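Sorari opens applications for July round of small hall grants

Community groups in the Hindumden district can now apply for a share of the Sorari small hall fund, which pays for repairs and basic upgrades to halls, clubrooms and meeting places.

The fund paid for work at 25 halls in its last round. Most of the money went to roofs, ramps, switchboards and kitchens. One hall replaced its entire stormwater line after years of water pooling under the stage.

Grants in this round cover up to 80 per cent of the cost of a job, and groups must find the rest. Labour given by members counts towards that share if it is written down and signed off.

Applications close at 5 pm on the last working day of July. Late forms will be held over to the next round.

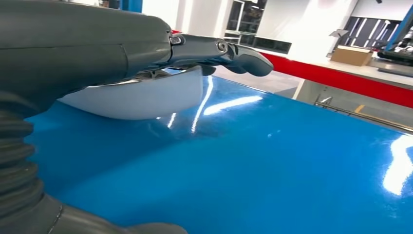
Loïc Leblanc told the Sorari board that the old form had put smaller halls off applying, and that asking for three quotes on a minor plumbing job made little sense when the nearest plumber was an hour's drive away.

The board has agreed to change the rule. Jobs in the lowest cost band now need one written quote, and all other jobs need 2. The form has been cut to four pages — the old one ran to eleven — and can be filled in on paper or online.

Halls on leased land can apply, but must attach a letter from the owner. Work that has already started is not covered.

Some 40 groups are expected to apply. Tín Thân will run drop-in sessions at the Okoro Street office and at the Sumar library, from 10 am to noon. No booking is needed. Groups should bring their latest accounts and a copy of their insurance.

Forms are available from both sites and from the Sorari office.

ENDS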